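**Zistside Holds Off on Two-Arm Cleaning Robots, Sets Terms for a Second Look**

10 Jul 2024

Zistside, which runs cleaning and building services for offices and small workshops, said today it will not buy two-arm robots this budget year. The company had set aside room in its equipment plan for up to 42 units under a proposal called Grirness, put forward by the equipment supplier Amwood. That line has been cut to a single rented machine.

The decision follows a review of the Grirness proposal finished in June. Zistside went into it willing to spend. It came out with a list of questions that the sales material did not answer, and several that the sales material seemed written to avoid.

"We were shown a payback chart before we were shown a dustpan," the company said in a statement to customers. "We buy floor machines, vacuums and carts every year, and we know what a broken one costs us by Friday. We don't know that yet for a robot with two arms, and we are not going to guess with our customers' money."

**What the review found**

The payback chart assumed each robot would work 60 hours a week. Zistside does not have a single site where one room needs sweeping and tidying for 60 hours a week. Moving a robot between sites would take a van, a lift gate and a trained person, and none of those were in the quote.

The proposal also priced the work by task. It listed 152 cleaning tasks the system was expected to handle "over the life of the agreement." Zistside asked which of them could be put in a contract today, with a penalty for missing them. The answer was a road map. A road map is fine for a trade show, but it is a poor thing to sign.

Spare parts were a third sore point. The parts list ran to 111 items, and the price column was blank for most of the cables, covers and finger pieces. These are the parts that stick out, and the ones a door or a cart will find first. Zistside has asked for fixed prices on all of them for the length of any future agreement.

Training was quoted as one line with no hours attached. The same went for software updates, which were free in the first year and "to be agreed" in the second.

**What happens next**

The rented machine will be kept to small floor jobs with ordinary hand tools, the kind every crew already carries. Zistside picked this work on purpose. If a robot needs special brushes, special bins and a cleared room, those costs belong in the price, and the company wants to see them before anyone talks about savings.

Mancuso, a consulting firm that helps service companies plan equipment purchases, has been hired to keep the cost records. It will log staff time spent setting up, watching, resetting and putting things back, along with rent, parts and power. Mancuso is paid a flat fee and gets nothing if Zistside ends up buying.

Before the budget line is opened again, Zistside wants the following in writing:

- A price per working hour that includes the person standing nearby
- Fixed prices for cables, covers, grippers and fingers
- A named list of tasks the supplier will stand behind, with refunds
- A buyback figure at the end of years one, two and three
- Delivery and moving costs between sites

No crew positions are being changed or left open in expectation of robots. Orders for regular equipment, including vacuums, carts and hand tools, are going ahead on the usual schedule.

Amwood has been given the list and may submit a new proposal at any time. Other suppliers may do the same, and the same questions will be put to them. Zistside will not attend demonstrations held at a supplier's own showroom as part of the process.

Customers with questions about service at their site should speak to their regular account office.
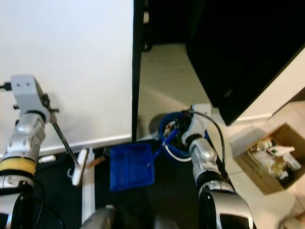
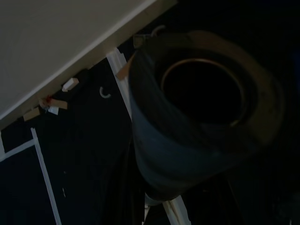
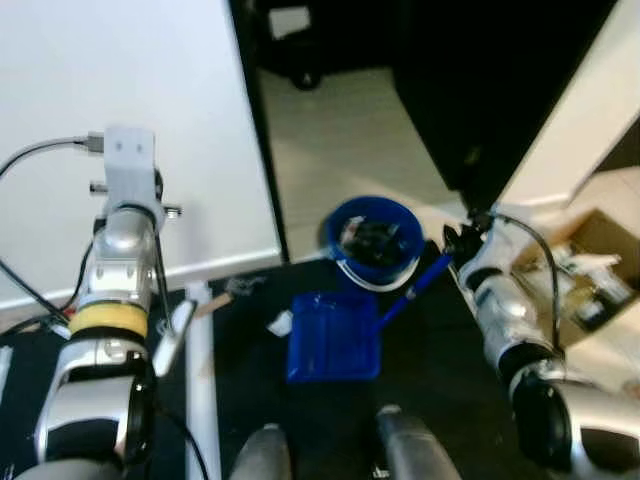
*Cleaning work with ordinary hand tools and bins. The first and third pictures show both robot arms; the second is a close view of a bin.*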